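Chapter 4

From Scene to Grasp

What this chapter covers

Chapter 3 ended with a point cloud and a list of camera poses. By the end of this one you will have a program that takes a single view of a tabletop, decides which object it has been asked for, works out where a two-fingered gripper could hold it, and hands a reachable approach to the motion planner. The code is in the Stotex repository, in the folder for this chapter. You will need the simulator from Chapter 2, but a real arm is optional.

The worked case runs through the whole chapter, so it is worth getting to know. It comes from the bench at Jenaddale, where the exercises for this book were tested. Two snack bags and a drinks can share a table, and the request is simply "the can". A person would hardly think about it. A program has to settle several questions first, and it has to settle them in an order that lets it give up cheaply when one of the answers is bad.

4.1 Finding the object

The first question is which pixels belong to the can. In Stotex this is done by the segment node, which takes a colour image and a short text label and returns a mask with a score. Masks scoring below the threshold are thrown away. The default threshold suits matt objects in even light and is too strict for metal. The can has a gold and bronze body with dark swirling graphics and a silver top, the rim catches the light, and the tabletop itself has pale patches of reflection. A mask can easily break up at the rim or leak into a bright patch on the table.

Bags bring a different difficulty. The green one is crumpled and twisted in the middle, so its outline says little about its size or which way it faces. The navy Kettle bag lies flat near the back of the table and stands up very little from the surface, and a depth filter set too coarsely will merge it with the tabletop. Neither bag is the target here, but both must be found. The planner needs them as obstacles.

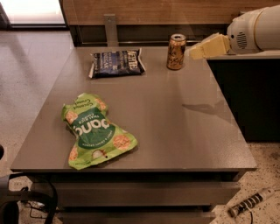 4.2 Choosing a grasp

Given a mask, the grasp sampler fits a simple shape to the depth points inside it. For an upright can the shape is a cylinder. The sampler then proposes finger positions on opposite sides of the cylinder, at several heights and at several angles about its axis. With the default settings you will get 1234 candidates, most of them useless. They are removed by the following tests, in this order.

Width. The gripper must open wider than the object at the chosen height.

Clearance. The open fingers must not pass through the table, or through any other mask.

Reach. The arm must have a joint solution for both the pre-grasp pose and the grasp pose.

Approach. The straight line between those two poses must be free of collisions.

The order matters for speed. Width is a single comparison, while Reach calls the inverse kinematics solver and Approach calls it many times over. On the recorded data for this case, 17 candidates pass all the tests. A side grasp near the middle of the can, with the arm coming in from the right, keeps the wrist well away from both bags, and the ranking function in Listing 4.2 should put it at or near the top.

An open can adds a condition that geometry alone does not supply. It may hold liquid, so it should be kept upright. Stotex expresses this as an orientation constraint on the object frame, set before planning begins. If you attach it to the gripper frame instead, the arm will behave correctly for side grasps and wrongly for every other kind, and the mistake may go unnoticed for a long time.

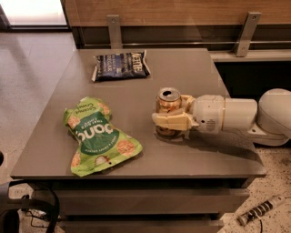 Figure 4.2 Side grasp on an upright can. Source: Medeiros bench recordings, Jenaddale. Reproduced with permission.

The fingers close on the middle of the body, clear of the lid. Closing is controlled by force and not by position, for a thin aluminium wall will dent if the fingers are driven to a fixed gap that is slightly too small. Section 4.4 explains how the force limit is chosen and how to read the finger encoders to tell a firm hold from a miss.

4.3 Before you start

Check out the release tagged for this edition. The message format changed in August, and older copies of the Kultidthorpe driver will load without complaint and then publish empty masks. If the mask viewer stays blank, look there first.

Run the segment node on its own before starting the sampler. Save its output for both bags and the can, and keep the files, as Exercise 3 uses them again.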